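Looking After the Small Stuff: Sports Equipment Storage
Handout for session 2, Pekside Recreation Certificate
Notes by Jolán Antal

Last time we did the big items (nets, posts, mats, the dreaded trampoline trolley) and I promised we'd get to the things that roll under benches. So bring your notes from the inventory exercise, and if you never finished it, do the first page at least. You'll want your own numbers in front of you.

Why I start with shuttlecocks

I always use badminton for this session. A shuttle is light, it's an awkward shape, it doesn't stack unless you line the skirts up, and it gets squashed the minute somebody drops a bag of basketballs on it. If your storage works for shuttles it'll work for table tennis balls, whistles, bibs and pretty much anything else in the closet.

When I took over the equipment room at Bronurcombe we had 131 shuttles on the list. I emptied every bag and drawer one evening in April and 72 of them were fit to play with. The rest were bent, or split at the skirt, or simply weren't there. The list had been copied forward from one year to the next and it looked lovely!

Know which kind you've got

Feather shuttles are the fussy ones. They dry out, they snap, and they like to stay in their tube with the lid on. Plastic ones (people say nylon, which most of them are) put up with a lot more, and for school sessions and beginners that's what I'd buy every time. The plastic skirt can still take a set if it's stored under weight, though, and a shuttle with a lopsided skirt wobbles in the air. Beginners then think it's their swing — I've watched kids get really down about it.

Look at the base too. Some are natural cork, some are foam or a composite, and the colored band just above it often marks the speed on plastic shuttles. The usual code is green for slow, blue for medium and red for fast, but makers do their own thing, so read the tube before you throw it away and write the speed on your label. Don't guess from the band alone.

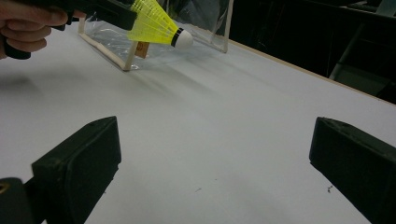
Plastic-skirted shuttle in bright yellow, with a clear plastic holder on the table behind it.

Bright yellow is my favorite for indoor halls with pale walls. White vanishes against them, and it vanishes again when you're sweeping up at nine at night. If your hall has yellow walls, well, you'll have to work that one out for yourselves.

Clear containers, for and against

Chepkoech Wanyama, who ran this course before me, was firmly in the clear plastic camp, and she brought me round. At the Mwaipopo hall she swapped every opaque tub for something see-through over one summer, and the helpers stopped tipping things out to find out what was in them. That was the whole benefit, and it was plenty.

You've got two broad choices. Hard boxes stack and protect, and they crack when dropped. Soft see-through holders are cheap and light and they fit into odd corners, but they crease, and nothing heavy should ever go on top of them. For plastic shuttles I like a boxy shape with defined edges over a floppy drawstring bag, which lets the skirts bend however they please. 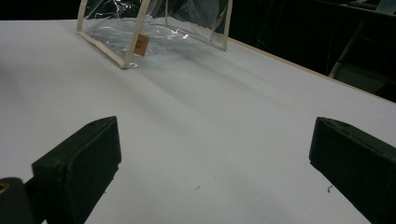 Labels, then. Put them low down, where you can read them with the holder on a shelf at eye level, and put them in the same spot on every single one. Mine say what it is, the speed if there is one, and how many should be in there when it's full. I don't write the date on the label any more. It goes on the checklist inside the closet door, where I'll see it.

Don't cover the front of a clear holder with a giant sticker. I know it sounds silly to mention, but the Hatetti center had over 3000 items in storage when our group visited and I'd say half the clear tubs had been papered over.

The sorting table

Do your checking on a plain, light surface with good light on it. White is ideal. A hairline split in a skirt shows up, and so do the crumbs of cork that tell you a base is starting to go. Tip out one holder at a time, spin each shuttle between finger and thumb, and make three piles:

Match use: round skirt, firm base, no splits
Practice only: slightly out of shape, still flies
Out: split, soft base, or missing part of the skirt

Be strict with the last pile. "Might come in handy" is how I ended up with that list at Bronurcombe.

For next session

Pick one type of small item in your own building and sort it as above. Bring the old figure, the new figure and one sample label. A rough sketch of your shelf is welcome too — pencil is fine.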